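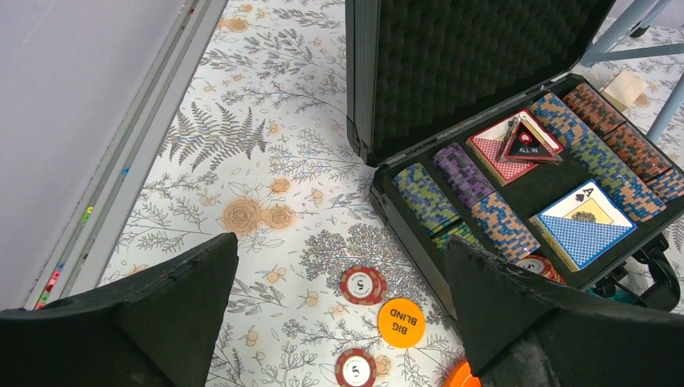
Ashok Lodhi says the new Skunel album was written in a single winter and that he would not change a note of it. Traretti, the band's third full-length, comes out in April 2019 on Mittal.

News > Metal > Releases

It has 3 long tracks and runs 60 minutes.

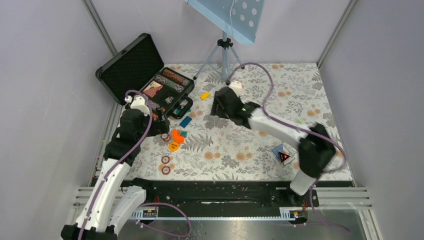 The vinyl edition follows later – 2,035 copies, all pressed in Skutdale. The band will play the whole record there in December, with no support act.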